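Nallside Road Users Group Questions Nighttime Closure Plan for Plikach Bridge

Group says detour has not been tested and asks for daily traffic numbers before work begins in February

NALLSIDE — The Nallside Road Users Group said Saturday that it does not believe the current detour plan for the Plikach Bridge will work as promised, and it is asking the city to publish the numbers behind the plan before the first cones go down in February.

Under the plan, the bridge will close to all vehicles from 7 p.m. to 5 a.m. while crews replace the expansion joints and patch the deck. Drivers heading downtown will be sent along Nwosu Street to the lower crossing and back up the hill. The sidewalk on the upstream side will stay open. The city says the closures will last 19 nights and that the detour will add three minutes to a normal trip.

"Three minutes at what time of night, and for whom?" said Ngozi Akande, who chairs the group. "We asked how they got that number and were told it came out of a model. We asked to see the model and were told it belongs to the consultant. I drive Nwosu Street most evenings. When there is a game or a concert, I would be happy to get to the first light in three minutes."

The consultant, Trakness, was hired last year to time the signals along the detour. According to the presentation given to residents, its system will watch for backups and give more green time to whichever direction needs it. The group has no quarrel with better signal timing. It does question why the presentation showed results from a weekday afternoon only, when the bridge will be closed at night and when the heaviest evening traffic follows events that let out after 9 p.m.

Members also want to know what happens when a truck gets stuck. Nwosu Street narrows to one lane each way past the rail underpass, and there is no shoulder. The presentation says a tow truck will be "available." It does not say where the truck will be parked, who calls it or how long it will take to get there.

"Available could mean across the street or it could mean in the next county," said Obinna Anozie, a delivery driver and member of the group. "I have sat behind a stalled bus at that underpass. You can't turn around and you can't go past. The plan has a very nice map, but I did not see that bus anywhere on it."

The group supports the repairs. The joints are worn, the patches from the last round of work have already come up, and anyone who crosses the bridge in a small car knows it. What members object to is being asked to accept a schedule and a travel time without any way to check either one. The last deck repair on the bridge was also described as a short job, and lane closures were extended twice.

Modupe Oyewole, who reviewed the bid documents for the group, said the contract offers little comfort on that point. The contractor may ask for more nights in case of rain, cold or "conditions not visible at the time of inspection." The inspection was done from the road surface. The undersides of the joints have not been opened.

"So the conditions nobody could see are the ones most likely to turn up, and every one of them adds nights," Oyewole said. "If the city thinks 25 nights is possible, say 25 and let people plan. I would sooner hear a bad number now than a good one that keeps changing."

Bus riders face a separate problem. Two late routes use the bridge, and the notice posted at stops says only that service "may be adjusted." Riders who finish work at the medical offices on the east side depend on the last bus. Ekaette Edet, who takes it home five nights a week, said she called the transit line and was told to check back closer to the date.

"I did check back," Edet said. "They told me to check back closer to the date."

The group is asking the city to take the following steps before the first closure:

- Publish the traffic counts and travel times used to plan the detour, including any taken after dark.

- Run the detour for at least one full evening with an event downtown, with the bridge still open as a backup.

- Name the spot where the tow truck will wait and set a response time.

- Post the final bus changes at every affected stop seven days ahead.

- Report the actual travel time on the detour each morning while the work goes on.

A petition making these requests has been signed by 500 residents and business owners. It was handed to the city clerk at the end of last week. The clerk's office confirmed that it was received. The group has not been told whether it will be placed on an agenda.

Binta Iyamu, whose hardware store faces the Nwosu Street side of the underpass, signed it on the first day. She said she was promised a visit from the project's outreach staff and has so far had a flyer. The flyer gives a phone number for business owners, and she has left messages there.

"Maybe it will all go fine," Iyamu said. "I hope it does. But I have heard 'minimal disruption' before every job on this street, and I would like someone to tell me what they think minimal means."

The Nallside Road Users Group will hold an open meeting on the closure plan at 6:30 p.m. at the Nallside branch library. City staff and Trakness have been invited. Neither had accepted when this release was issued. The meeting is free, and questions may be handed in at the door.

About the Nallside Road Users Group

The group is made up of people who drive, ride the bus, bike and walk in Nallside. It takes no money from contractors or public agencies.

Media contact: Ngozi Akande, chair

Related releases

Group asks for repair date on Nwosu Street crosswalk signal
Comments on the downtown event parking proposal
What the Plikach Bridge inspection summary leaves out
Late bus riders invited to share their trip times
Road users respond to new loading zone hours

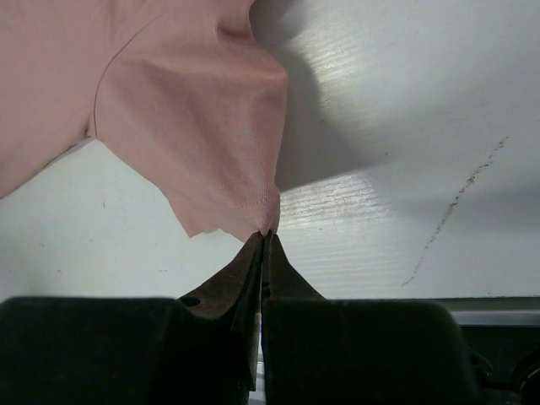
Pale pink knit fabric held at the tip by a gripper.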